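Birkia bedroom tidy-up — read me first

Hello! I'm Sibel Kurtuluş and I keep this folder going, with Sølve Skjelbred checking my spelling of everything. It covers bedrooms that need picking up: wrappers, tissues, paper cups, bin bags, things dumped on beds.

What's in it: 57 clips, 600 stills and 2 notes files (please read notes_rooms first, the other is mostly me grumbling about file names).

How I sort things: rubbish is anything you'd bin without asking. Bedding, cloths and pictures are "keep", even if they've ended up somewhere daft. Bin bags are "supplies" until one is lining a bin — then they count as part of the bin. Sølve disagrees, and we've had words.
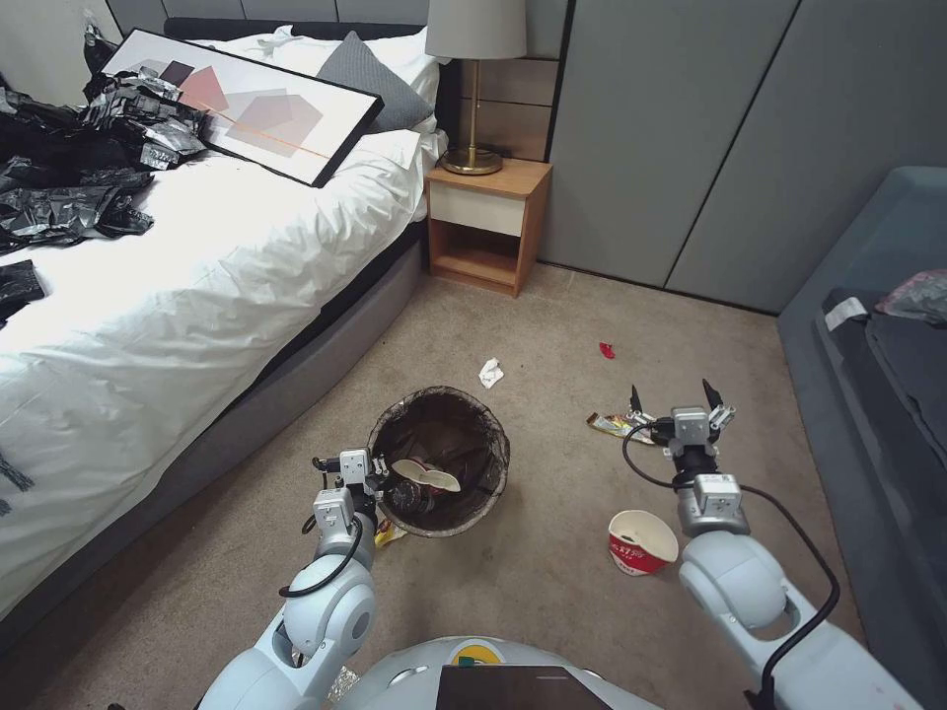
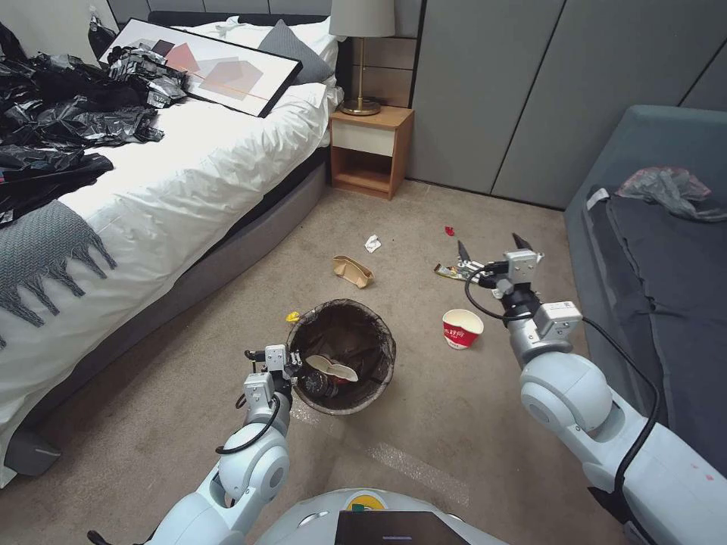 Scraps smaller than a stamp get their own tag, "bits", which I only added in version 3. Anything tagged in August hasn't got it yet, so don't go hunting. The Eide rooms are in a separate folder and use the old tags throughout — I'll redo them when I get a free afternoon.

Last changed Jan 6, 2026.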